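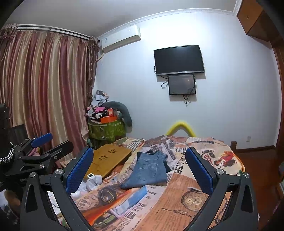

Print this page
E-mail this page

Wed 31 May

Mattress firmness ratings are of limited use to a buyer, according to Ankica Todorova, who has tested bedding at the Pelberg laboratory for 15 years. There is no shared scale. One maker's "medium" may compress twice as far under the same load as another's.

"The label tells you where a mattress sits in that company's own range," she said. "It does not let you compare two companies."

Her laboratory measures firmness by pressing a round plate into the surface and recording the force at set depths. The first inch describes the padding. The deeper readings describe the core, and Todorova considers these the more useful figures for anyone who sleeps on their side.

Durability is tested with a weighted roller, which crosses the mattress many thousands of times. Height and firmness are measured before and after. In the January series, 22 models were rolled. Six lost enough height to be noticed by a person lying down.

"Most of the loss comes early," Todorova said. "If a foam mattress is going to soften badly, we generally see it in the first part of the run. After that the curve is flat."

Asked whether price predicted the result, she said it did so weakly. The most expensive model in the series, at $2,526, finished in the middle. Foam density was a better guide, but many sellers do not print it.

Krum Vidmar, who runs the roller rig, added that the base is often at fault when a mattress is returned as sagging. Slats set too far apart let the core bend between them. He recommends checking the slats with a straightedge before making a claim.

"Take the mattress off and measure the gaps," Vidmar said. "Then read the warranty. It usually gives a maximum."

The next series will cover latex and hybrid models. Results are due in January.

Print this page | E-mail this page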